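让学生拆机箱,一拆一年

2022年10月24日

Ballix 的成绩单寄到学校以后,我把它贴在了活动室门口。满分200,我们拿了31。校长 Renata Kurek 路过时看了一眼,问我是不是少印了一位。我说没有少印。她又问明年还报不报名,我说想先写点东西,把我的想法讲清楚,再由她决定。下面就是这篇东西。本来是给她的,后来改长了,也给别的带社团的老师看看。

先说我的主张:中学阶段的机器人社团,应该用整整一学年做一件真实的、乏味的事,把它做到能稳定重复为止。比赛可以参加,但题目不应该由比赛来定。我知道这个主张在带队老师里不受欢迎,去年五月我在一次教师交流会上讲过,讲完以后提问的人很少,散会时倒是有两位老师过来跟我要拆机流程表。

我们学校在 Krajewska 街上,是一所职业中学,学生毕业以后多半去修车、装电气柜,或者进附近的工厂。社团叫 Irker,名字是早几届的学生起的,意思已经没人说得清,我也没改。活动时间是放学后,每次50分钟,收拾东西也算在里面。带过社团的人都知道50分钟意味着什么:开机、找线、等一个人从厕所回来,时间就去掉一截。所以我对那些“一个学期完成三个项目”的课程计划一直不太相信。我自己也写过这样的计划,交上去很好看,执行起来是三个半成品,暑假前全部拆回零件盒。

去年我们定的题目是让机械臂从旧台式机里取出和装回部件。旧机器来自 Rumutham,一家做二手电脑翻新的公司,他们有一批不值得再卖的机箱,愿意让我们拉走。我去拉的时候跟仓库的人聊了一会儿,他们拆机全靠手,一把螺丝刀,一个塑料筐,动作快得我看不清。我回来跟学生讲,我们这一年的目标就是慢吞吞地做到其中的一小部分。有个学生当场说,那为什么不直接用手。这个问题问得很好,我后来让他把它写在项目记录本的第一页,每隔一阵子翻出来重新回答一次。

第一次的答案很空,大意是“机器人可以代替人做重复劳动”。到了冬天,答案变成了“用手的时候,我不知道自己在做什么决定”。这句话是 Nikola Wróbel 写的。她当时负责写抓取的顺序,写到一半写不下去,就跑去用手拆了几遍,一边拆一边让同学把她的每个动作念出来。念出来才发现,人在拔一个部件之前会先轻轻晃一下,感觉到哪边紧,再往另一边使劲。她以前从来没注意过自己会晃。机械臂不会晃,程序里没写。

我认为这就是做真实题目的价值。比赛的道具是为了被机器人抓而设计的,方块就是方块,颜色分明,摆放的位置有标记,抓起来的时候不会卡住。学生在这种道具上学到的东西有用,但范围很窄。旧机箱是给人手设计的,有卡扣,有按钮,有藏在边上的小凸起,要先压再抬,或者先推再拉,顺序错了就纹丝不动。同一个牌子不同年份的机箱,结构也不一样。学生打开一个新机箱,前面写好的程序有一大半要重新看。他们会抱怨,抱怨完了开始讨论哪些部分应该写成通用的,哪些部分干脆每次重新量。这种讨论我在讲台上讲不出来,讲了他们也听不进去。

有的老师会说,这些东西将来进了企业自然会学。我在工厂待过几年,我的经验是进了企业多半学不到。新人到了生产线上,工装是现成的,参数是前面的人调好的,出了问题叫设备商的人来。新人的工作是按流程操作。真正有机会从零开始面对一个不听话的零件的,是学生时代。错过了,以后要自己找机会。

再说说夹爪。我们用的手指板改了很多次,金工老师 Mieczysław Lis 帮了大忙,也发了不少脾气。他的规矩是没有图纸不下料,图纸上没有公差不下料,公差写得莫名其妙也不下料。学生一开始觉得他故意刁难。有一次他们把公差全写成同一个数,他把图纸退回来,在每个尺寸旁边画了问号,要求学生逐个说明这个尺寸要是偏了会碰到什么。那张图纸来回了很多趟。最后做出来的板子装上去,孔位对得很好,学生自己也很吃惊。我没有替他们去说情,现在看这是我那一年做得比较对的事情之一。

夹爪伸进机箱,最大的麻烦在于空间。夹爪张开的时候要占地方,旁边有电源,有内存插槽,有线,哪一样都碰不得。学生最初画的路径是从上往下直来直去,觉得最省事。真做起来才知道手指板有厚度,部件有高度,机箱的边也不会让路。他们后来用硬纸板剪了一个和手指板一样大的样片,拿在手里往机箱里伸,伸得进去再写程序。我很喜欢这个纸板样片,它现在还挂在活动室的墙上,边缘已经磨毛了。一块纸板省掉的时间,比我们后来装的仿真软件多得多。

仿真软件我也想说几句,因为每次跟同行聊到这里都会吵起来。我不反对仿真。我反对的是在仿真里做完就算做完。仿真里的机箱是刚性的,部件尺寸和模型一致,摩擦系数是个固定的数。学生在屏幕上看着夹爪顺利地把部件拿出来,会产生一种已经会了的感觉,这种感觉很难消除。我们有一届学生在仿真上花了大半个学期,到了真机上第一次下爪就停住了,力矩报警。那几个孩子的反应是怀疑机械臂坏了。他们查了电源,查了通信,查了固件,最后才去看部件本身是不是夹歪了。顺序应该反过来。先在真机上碰壁,再用仿真去解释为什么碰壁,这时候学生知道自己要在仿真里找什么。

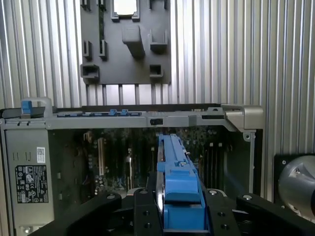

一整年只做一件事,学生不会觉得无聊吗?

头两个月最难熬,抱怨很多,也确实有人退出去了别的社团。留下来的人到后来很少再提无聊这两个字,他们每次来都有具体的问题要解决,上次卡在哪里,这次就从哪里开始。我对退出的学生没有意见,社团本来就是自愿的。

我接着说记录。Irker 有一个硬性规定:每次尝试都要记,成功记,失败也记,失败要写停在哪一步、当时设了什么参数、谁在场。到学年结束,记录本里一共有1,595条。这个数字是学生自己统计的,统计的时候还为几条写得不完整的记录该不该算争了半天,最后决定不算。我认为这本记录比奖杯有用。新来的学生第一个月不许碰机械臂,先读记录,读完要讲给高年级的人听,讲什么部件最容易出问题,从前的人试过哪些办法。有人嫌这个规矩死板,家长里也有。

家长的意见我应该认真说一下。Boris Bartoš 的儿子去年在社团里,他在家长会上当着大家的面问我,孩子在社团待了一年,能拿得出手的是什么。别的学校有奖状,有视频,有穿着队服的合影,升学的时候可以附在材料里。他问得很直接,我当时回答得不好,说了一通能力和习惯之类的话,他显然没有被说服。我后来想了很久。他的担心是合理的,升学和找工作的时候,看材料的人没有时间去理解一个孩子在一年里弄明白了什么,他们只看名称和名次。我们这些做老师的,不能假装这件事不存在。

我现在的做法是让每个学生在学年末写一份技术报告,篇幅不限,但必须包括自己负责的那一段、原始记录、改动的理由,还有至少一个没有解决的问题。没有解决的问题写得好的,我给的评语最长。Bartoš 先生的儿子写的是为什么夹紧力不能简单地加大:力小了滑脱,力大了部件变形,变形以后反而更难拔。他画了一张曲线,坐标轴都标了单位。后来他拿着这份报告去一家做电气柜的厂面试实习,回来说对方翻了很久,问的问题全在报告里。我没有拿这件事去跟他父亲邀功,一个例子说明不了太多。可我觉得这份报告作为“拿得出手的东西”,不比奖状差。

现在说比赛。今年我们还是去了 Ballix,理由很普通:学生想去。他们想看看别的学校在做什么,想坐大巴,想住一晚上旅馆。这些理由我都认为正当。题目是限时分拣,我们临时把夹爪改了一下,准备时间很短,分数自然难看。31分里有一部分还是文档分,裁判 Rutilio Beltrán 看了我们的调试记录,给得不低。他赛后到我们的工位上来,问 Nikola 手指板上为什么留了那么多孔,她解释说这样可以换不同的垫片,不用每次重新加工。他们俩站着聊到隔壁队伍收摊。

我跟 Beltrán 也聊了几句,主要是抱怨规则。我的抱怨是这样的:限时分拣的计分,完成一个加分,掉一个不扣,所以最合算的策略就是快。队伍都把速度调到能承受的上限,掉了就掉了,下一个。有一支队伍的道具飞出场地好几回,名次照样靠前。从规则上讲他们没有错,他们读规则读得比我们仔细。可是学生从中学到的是,失败没有成本,不用去管它为什么发生。在真机箱上,掉一次可能就砸到主板上,这台机器后面的练习就全没有了。我建议他们给重复性单独设分:同样的动作连续做若干遍,做到一样好才算。他说这个提议以前有人提过,问题是观众看着没意思,场地时间也排不开。

观众看着没意思,这句话我一路上都在想。比赛要有观众,要有赞助,我能理解。学校也有自己的观众,开放日那天走廊里都是家长,谁的台子前面动静大,人就围在谁那里。去年开放日我们把机箱摆出来,机械臂动得很慢,每走一步都要停下来等人确认,围观的人站一会儿就走了。隔壁的足球机器人那里一直有人鼓掌。我们的学生有点泄气,我也有点泄气。后来有一位上了年纪的先生在我们台子前面站了很久,问能不能让他看看手指的垫片。他以前是做模具的。学生轮流给他讲,讲到后来把记录本也翻出来了。

我举这个例子,没有说慢的东西就高级的意思。足球机器人那个社团带得很好,他们的老师花的时间比我多。我想说的是学校在安排开放日、分配经费、写年度总结的时候,默认用了观众的标准,动静大的排在前面。这个默认没有经过讨论。我希望至少讨论一次。

经费的问题也绕不过去。有人会说,你们能这么做是条件好,有机械臂,有金工老师,有公司送机箱。机械臂确实是贵的,我们这台是学校申请来的,等了两年。可是如果把机械臂拿掉,我上面讲的大部分做法还可以照做。拆旧机器、口述动作、写流程表、剪纸板样片、记录每一次尝试,这些都不需要机械臂。我甚至觉得没有机械臂的学校可以先做一年这样的准备,设备来了以后会顺利很多。我见过设备到了却没人知道拿它干什么的学校,箱子拆开,合影,然后机械臂每年在开放日挥一次手。

旧电脑作为材料也有它的好处。便宜,到处都有,坏了不心疼,而且学生对它有一种模糊的熟悉,以为自己了解它。打开以后才知道不了解。我们有学生到那时才第一次看清内存是怎么卡在插槽里的,两头的小卡子要怎么扳。安全方面要注意几件事:电源单元一律不打开,里面的电容可能存着电;机箱边缘有的很锋利,手伸进去之前先摸清楚哪里有毛边;机械臂通电的时候手不进机箱,没有例外。最后这一条我管得很严,违反一次当天就不许再上机。去年有人为此跟我闹过别扭,我没有让步。

还有一个问题我自己也没有想清楚,就是老师应该插手到什么程度。我看得出学生的路径会撞,要不要说?说了,他们省了一次失败,也少了一次自己看出来的机会。不说,可能损失一块手指板,Lis 老师又要来找我。我目前的做法是问一句“你们量过没有”,然后闭嘴。有时候他们真的去量,有时候他们说量过了,其实没量。手指板撞弯过,我们拿去金工车间,学生自己跟 Lis 老师解释。那种场面对他们很有教育作用,但我也承认,有几次我是图省事才不说的,嘴上讲的是教育理念。这一点我要对自己诚实。

进度也是个难题。我说要做到稳定重复为止,可什么叫稳定?学生提的标准是连续成功多少遍,定高了永远达不到,定低了自己也不服气。我们吵了一次,最后的标准是由没有参加编程的同学来摆机箱、按启动,摆得稍微偏一点也要能做完。这个标准把很多从前的成功都作废了。以前是写程序的人自己摆,他知道该往哪里摆,不知不觉帮了机器人的忙。换一个人来,毛病全出来了。我觉得这个标准可以推荐给任何社团,不管做的是什么题目。

到学年结束的时候,我们能稳定做到的事情说出来很小:一种机箱,一种部件,取出来,再装回去。装回去比取出来难得多,取的时候有一点歪没有关系,装的时候歪了就进不去,硬推会损坏接口。学生原来计划装和取各用半年,结果装占去了大半年,别的部件都没来得及碰。按照交给学校的计划书,这个项目完成得不好。我在总结里照实写了。

Kurek 校长看了总结以后问我,既然没完成,今年要不要换一个题目,换个新鲜一点的,也方便招新。我的回答是不换。记录有了,手指板有了,读过记录的学生也有了,换题目就等于把这些全部扔掉,再从头开始一轮三个月的新鲜感。学校里的项目总是在刚刚开始有意思的时候被换掉,理由每年都差不多:招新、汇报、配合某个主题。我希望今年能接着做装回去那一半,把它做到换三种机箱都能用。招新可能会差一点,我可以接受。

至于 Ballix,我的建议是明年照报,不设名次目标,出发前两周才开始准备,准备期间机箱那边的工作不停。愿意去的学生去,不愿意去的留下来继续调程序。Nikola 已经说她不去,她想把装入时的那个晃动写出来。她的想法是让夹爪在碰到阻力的时候先小幅度左右试探,再决定往哪边修正,就像她当初用手拆的时候那样。我看了她的草稿,觉得步长设得太大,问了她一句量过没有。

需要校长决定的还有两件小事。一是活动时间能不能从50分钟延到放学后的第二节课结束,现在每次刚进入状态就要收拾。二是金工车间的使用登记,希望社团可以提前一周排,不必每次当天去问 Lis 老师有没有空。他说他没有意见,只要图纸先到。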